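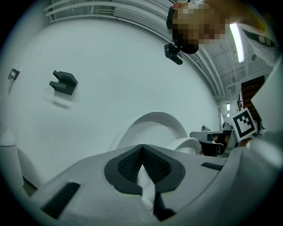 Plain white wall, with a dark gray bracket toward the left and a smaller mount farther over.

I love a white wall that has been left mostly alone. I love it more than exposed brick, more than sage green, more than the gallery wall with its careful crowd of mismatched frames, and I have owned a gallery wall, so I speak as someone who has filled the holes afterward. Give me a big stretch of plain paint and one or two small dark things fixed to it, and I could look at it all afternoon!

Zachary Turcotte wrote a column in the Okbridge paper in March calling rooms like this "unfinished." He says a white wall is what you have before you've made up your mind. I've read that column more times than it deserves (my sister clipped it and stuck it on my fridge, where it still is) and I think he has the whole thing upside down. Painting a wall white and then leaving it takes more nerve than hanging a dozen prints. You have to stand there with the hammer in your hand and put it down again.

What gets me about a plain wall is how much work the little fixtures suddenly do. Look at that bracket with its U-shaped slot. There's a faint soft shadow under it, and on a patterned paper you would never see that shadow. On white you do, and the thing gets a shape and a weight. A hook on a busy wall is hardware. Put the same hook on a clear wall and it's practically a sculpture, and you can still hang your coat on it, or your bag, or the dog's leash.

My old landlord, Italo Parisi, understood this without ever having an opinion about decorating. He had 2 rules for tenants, no smoking and no holes, and he'd bend on the second if you came and showed him the exact spot first. So you ended up thinking about the spot. I went around with a pencil for a week before I asked him for a coat hook beside the door, and it was the best-placed hook I've ever had. Elbow height, left of the switch, clear of the door swing. I've lived in 3 places since then and I still measure every hook against that one.

Compare my cousin Keegan Perron, whom I adore. Keegan spent 3,000 dollars on a wall of fitted storage from Brarnico, cubbies and rails and pegs from the baseboard up, and you cannot find the keys in it. You can't find the wall in it either. He's very happy with it, and when I visit I keep my coat on my lap. 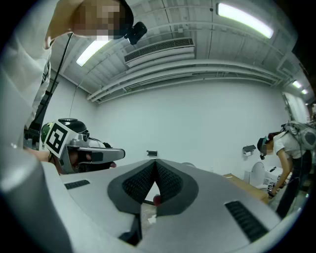

More of the white wall, with one small black fixture near the middle.

I'll grant Turcotte one point, which is that white can be cruel. A cold blue-white under a bare bulb makes everybody look as if they've had bad news, and cheap flat paint shows every fingerprint until the end of time. If you're going to do it, get a white with a bit of warmth in it and a finish you can wipe. I paid extra for a tin of Skiruvau eggshell and it has survived two nephews and a bicycle. Paint the patches as they happen, too. A scuff on a red wall can wait until spring, but on white it will stare at you through dinner.

The other complaint I hear is that it feels like an office. Well, sometimes it does! I've spent good hours in offices. I've also sat in a parish hall, a dentist's, my grandmother's back kitchen and the upstairs room at the Tremblay library, all of them white, and no two felt remotely alike. The difference comes from the people in them, and from whatever gets carried in and set down. A white wall lets those things be the color in the room. Somebody walks past in a yellow sweater and for a second you have a painting.

White on white is lovely as well, and badly underrated. Rounded white shapes against a white wall give you all these in-between grays, and a thin rim or an edge turns into a drawn line. Rosaire Arsenault, who taught me to paint trim, used to say there were more colors in a white room at four in the afternoon than in his whole van. I thought he was trying to get out of mixing samples. Then I painted my hallway and sat on the floor watching it until supper.

So before you order the wallpaper, try this. Take everything down. Fill the holes, paint the wall, and live with it for a month. If you miss something, put that one thing back, and take your time over where the nail goes.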